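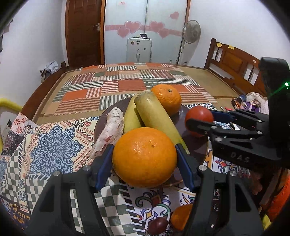
Comparing finger pads on a hand-held gripper with fruit and veg

I've been swapping pads on my hand-held grippers for a couple of months now, and fruit is still my favourite way to find out which ones are any good. It's cheap, it comes in awkward shapes, and you can eat most of your test kit afterwards!

What you need

A pair of grippers, the pads you want to compare, a plate and a mix of produce. I go for oranges, a tomato, a banana and a cucumber. My pads are the blue ones from Vellport and a harder set from Tresix.

Step 1: Start with an orange

Put it near the front of the plate so the jaws have room either side. Close slowly until both pads touch, one on each side, then squeeze a tiny bit more and lift. The dimples give the pads something to bite on, so if you drop an orange, check your pads are on straight (mine weren't, the first time).

Step 2: Move on to the tomato

Smooth skin, soft middle, much less forgiving. I keep one in the second gripper while the first holds an orange, because it's surprisingly easy to squeeze with both hands when you only mean to use one.

Step 3: Try the long things

Grab the cucumber across its middle, then again nearer one end. It wants to swing, and that's where the Tresix pads let me down. Leave the banana until you've got the feel of it.

Step 4: Write it down

I do 12 lifts per item per pad and note every slip and every bruise. The blue pads got 49 clean lifts before I stopped for a cup of tea, and the harder ones bruised my tomato on lift 13. Wipe the pads between items, too, as tomato juice makes everything slide.

Next I want to try the Losometti pads, if they ever come back into stock.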